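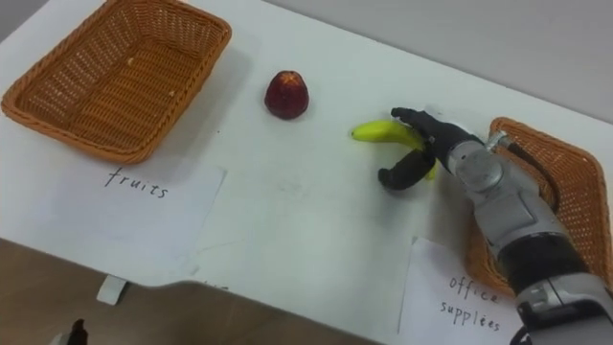 1 min read

Zoila Quintero's robotics class meets Wednesday evenings, and this term's project is sorting. The arm has to read a handwritten label and put each thing in the right basket, fruits or office supplies.

"The banana took us weeks," she says. "It's the curve – the thumb has to come in from under it."

Wafula Urio, a second-year student, wrote most of the grasp code. He logged 340 tries in January. "I stopped liking fruit," he says.

Next they want to try messier handwriting. "Mine, probably," Quintero says.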